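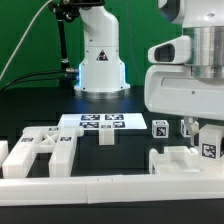

4. 모니터 컨트롤러 초기 설정

본 절은 Nimetero 모니터 컨트롤러를 믹싱룸에 설치한 뒤 스피커 출력을 배정하고 기준 레벨을 맞추는 절차를 다룬다. 배선은 3절에 따라 완료되어 있어야 한다.

주의: 파워 앰프의 전원은 6단계까지 켜지 않는다.

1. 컨트롤러의 전원을 켜고 초기화가 끝날 때까지 기다린다. 약 40초가 걸린다.

2. 전면 패널에서 SETUP을 길게 누른 다음 OUTPUT ASSIGN을 선택한다.

3. 룸 형식을 지정한다. 천장 스피커가 있는 룸은 HEIGHT 항목을 ON으로 바꾼다. OFF 상태에서는 높이 채널이 메뉴에 표시되지 않는다.

4. 각 출력에 스피커를 배정한다. 같은 출력을 두 채널에 배정하면 오류 코드 1103이 표시되며 나중에 입력한 배정은 저장되지 않는다.

5. 클럭 소스를 EXTERNAL로 설정하고 LOCK 표시등이 켜져 있는지 확인한다. 점멸하면 워드 클럭 케이블과 종단 저항 설정을 점검한다.

주의: 클럭이 고정되지 않은 상태에서 뮤트를 해제하면 큰 잡음이 출력될 수 있다.

6. 마스터 볼륨을 최저로 내리고 MUTE ALL을 켠 뒤 파워 앰프의 전원을 넣는다.

7. MUTE ALL을 해제하고 핑크 노이즈를 좌측 채널부터 한 채널씩 재생한다. 믹싱 위치에 둔 음압계의 값이 룸의 기준 레벨과 일치하도록 채널 트림을 조정한다. 서브우퍼는 메인 채널을 모두 맞춘 다음 조정한다.

8. STORE를 누르고 프리셋 번호를 선택한다. 사용자 프리셋은 7개까지 저장할 수 있다.

참고: Ondow 확장 카드를 장착한 경우 딜레이 값은 카드에 따로 저장된다. 카드를 교체하면 4.2절의 딜레이 설정을 다시 수행한다.

참고: 펌웨어 빌드 2812 이전 버전에는 HEIGHT 항목이 없다. 먼저 9절에 따라 업데이트한다.

4.1 설정 백업

USB 메모리를 후면 SERVICE 단자에 연결하고 SETUP > BACKUP을 실행한다. 완료 메시지가 나오기 전에는 메모리를 분리하지 않는다. 백업 파일은 동일 모델에서만 복원된다.

문서 담당: Nahom Workneh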